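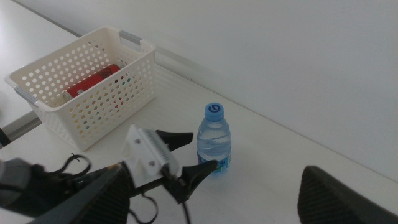 Descalcificar el agua de casa: notas después del primer invierno

En febrero cambié el cartucho del descalcificador por segunda vez y aproveché para ordenar los apuntes que llevaba en una libreta. El equipo es un Hunberg de sobremesa, de intercambio iónico, con la resina en un cartucho extraíble y regeneración manual con salmuera. Lo compré de segunda mano a Indrek Sakalauskas, que se mudaba a un piso con agua blanda y no lo necesitaba.

El agua de mi zona es dura. La compañía publica un valor medio anual, pero la media sirve de poco: en verano mezclan agua de pozo y la dureza sube. Mido con un kit de valoración por gotas, no con tiras. Las tiras distinguen «dura» de «muy dura» y ahí se acaban. Con el kit, cada gota hasta el viraje de rojo a azul equivale a un grado francés, y tomando el doble de muestra se puede afinar a medio grado.

Capacidad real del cartucho

El manual da 4.000 litros entre regeneraciones. No indica con qué dureza de entrada, y sin ese dato la cifra no significa nada. La capacidad de una resina se expresa en equivalentes de calcio retenidos por litro de resina; los litros de agua tratada salen de dividir por la dureza. Con mi agua, el contador marcaba 1.093 litros cuando la salida empezó a dar dos gotas en lugar de una. En el segundo ciclo no apunté la lectura exacta, pero fue parecida.

Petrică Ilie, que tiene el mismo modelo y vive río arriba, llega a 2.000 litros sin problemas. Su agua tiene más o menos la mitad de dureza que la mía, así que los números cuadran.

Regeneración

Uso sal en pastillas, sin yodo ni antiaglomerantes, disuelta la noche anterior en agua tibia. Algunas observaciones:

La concentración importa más que la cantidad total. Por debajo del 8 % la resina recupera solo una parte de la capacidad; por encima del 12 % no noté diferencia.

El caudal debe ser lento. La primera vez pasé la salmuera en diez minutos y el ciclo siguiente fue muy corto. Ahora tardo cuarenta.

El aclarado hay que alargarlo hasta que el agua deje de saber a sal. Tengo un conductímetro barato, un Lisusent de bolsillo, y paro cuando la lectura de salida se acerca a la de entrada. No tiene que bajar: el intercambio sustituye calcio por sodio y la conductividad se queda casi igual. En el foro de Vanags aparece cada pocas semanas alguien convencido de que su equipo está roto por este motivo.

Juntas

La junta tórica del cabezal perdía una gota cada pocos minutos. La original es de nitrilo y venía con una marca de aplastamiento permanente. Puse una de EPDM del mismo diámetro, con grasa de silicona alimentaria, y dejó de gotear. Reet Urbonaitė me avisó de que no usara vaselina: el EPDM se hincha con los derivados del petróleo. Lo comprobé con la junta de repuesto en un vaso – al cabo de una semana ya no entraba en la ranura.

Qué ha cambiado en la práctica

El hervidor sigue sin costra desde noviembre. La cafetera ya no pide descalcificación, aunque su aviso va por número de ciclos y por tanto no prueba nada. Gasto menos detergente; no lo he medido. Para beber y para regar las plantas sigo usando agua sin tratar, que sale de una derivación anterior al equipo.

Pendiente

Quiero instalar una válvula de mezcla para dejar la salida en 8 grados franceses. Tengo localizada una Muvex de latón, 133 euros con portes, y me parece cara para lo que es. Si alguien conoce una alternativa con rosca de media pulgada y ajuste graduado, los comentarios están abiertos. Las de mando sin escala no me interesan, ya probé una y cada vez que se limpia el filtro hay que volver a ajustarla con el kit en la mano.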